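Planning thread: second handheld gripper station, what did we forget to budget?
Hardware & Purchasing > Data collection rigs
11 replies

mpiatek
Posting the draft budget for our second handheld station before it goes to purchasing in August. We run one station today with a pair of handheld parallel grippers, cube markers for tracking, and a head camera on the operator. The target for the new station is 2,000 accepted episodes of tabletop tidying in the first phase.

Current line items:

Gripper pair, Mikura, with spare fingers: 1,853
Head camera mount, cabling, capture box: 821
Table, chair, power strips: from existing stock
Props: from existing stock

All figures in dollars, before tax. Labor is on a separate sheet. I want to know what is missing and whether the gripper line is sane.
Maja Piątek

torque_spec
The gripper line is fine if it includes spare finger pads. Does it? "Spare fingers" on the Mikura quote we got meant the rigid part only. Pads were a separate part number with a longer lead time. Check before you sign.

mpiatek
Checked. Rigid part only. I will add pads as their own line.

dullbit
You have no line for marker cubes. They are consumables. Corners chip, faces pick up scuffs, and after enough of that the pose estimate starts to jump. We replace ours on a schedule and keep a calibrated spare pair in a drawer. If you print them in house, budget the time to measure them, which costs more than the material.

westbench_14
Disagree that they are consumables. We have had the same cubes for the life of the rig. Put them in a padded case at the end of the shift and they last.

dullbit
Depends on the operators and the shift pattern. Ours hand the grippers over while standing up. A cube set is cheap next to a day of episodes you have to throw out, so I would still carry the line.

lowpass
Table from existing stock is where I would push back. What is the surface? Glossy tops cause trouble for anything that tries to estimate depth or segment objects, and the cost of a replacement table or a matte cover should go in now.

mpiatek
Round top, black with white veining. Current setup, so you can judge:
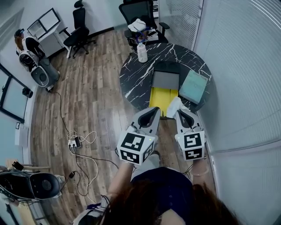 Station 1, tidying task. Cloth, folder, box, book and bottle on the table.

I considered a cover. The counterargument is that people have tables like this at home and we want that in the data. Tracking runs off the cubes, so the tabletop does not affect pose.

lowpass
Fair on pose. I would still buy one matte cover and use it for part of the set so you can measure the difference. It is a small line.

The floor is a bigger problem. You have black and white cables running loose across the planks to that power strip. Two stations will mean twice that. Add floor cable covers and a second strip with a longer lead so the strip can sit against a wall. Somebody in a head camera is looking at the table, and their feet go wherever they go.

torque_spec
Seconded on cable covers. Also blinds. With vertical blinds along that whole side your exposure will depend on the time of day unless you fix the slat angle and add your own light. We lost a block of afternoon episodes to that. Two diffuse panels on stands solved it. Budget the stands too, because the panels are quoted without them.

westbench_14
Or leave the variation in. If the policy is supposed to work in a room with a window, lighting changes are data. Same argument she made about the table, and I think it was correct there.

torque_spec
Variation you log is data. Variation you find three weeks later in the review queue is rework. If she wants both conditions, she needs the panels anyway to have a controlled one.

mpiatek
I side with torque_spec on this. Panels go in, and blind position gets a field in the episode log. Cable covers and longer strip also accepted.

grayscale_ops
Props from existing stock will bite you at 2,000 episodes. A folder, a box and a book are rigid or close to it and will behave the same all month. The cloth will not. It softens with handling and gets dirty where the fingers pinch it. Buy cloths by the pack, all from one lot, and label them. Paper folders also crease at the fold and stop lying flat. Not a lot of money, but "existing stock" means the operator goes looking through a cabinet at 9:40 in the morning while the clock runs.

mpiatek
Agreed. What did you allow for props?

grayscale_ops
We set it as a share of the hardware total, around 4 percent, and underspent slightly. Most of it was cloth.

dullbit
One more on grippers. Has anyone here compared the Mikura pair with the Plarkley? We were quoted both and the Plarkley pair was lighter in the hand on a short demo. No long-run experience.

westbench_14
We ran the Plarkley for one project. Lighter, yes. The trigger return spring lost tension on one side and the replacement needed the housing opened. I would stay with Mikura if station 1 is already on it. Shared spares across two stations are worth more than a weight difference.

lowpass
I would not dismiss weight. If an operator holds both hands out over a table for a full session, grams show up in the break schedule, and break schedule shows up on the labor sheet. She should at least ask for a loan pair and time a session with each.

westbench_14
A loan pair needs its own calibration and finger geometry offsets. That is engineering time for a comparison whose answer is probably "keep the same ones."

mpiatek
I will ask for the loan but will not hold the order for it. Common spares decides it unless the difference is large.

Revised list for purchasing:

Gripper pair, Mikura: 1,853
Finger pads, two sets: awaiting quote
Marker cubes, one calibrated spare pair: in house, time booked separately
Head camera mount, cabling, capture box: 821
Diffuse light panels with stands, two: awaiting quote
Floor cable covers, long-lead power strip: awaiting quote
Matte table cover, one
Cloths and folders, single lot, under props

torque_spec
Put storage on there. Raw video from the head camera plus both gripper streams, kept until review is signed off. What is your retention period?

mpiatek
Until acceptance, then compressed. Storage is on the IT budget, but I will confirm they know about the second station.

torque_spec
Confirm it in writing.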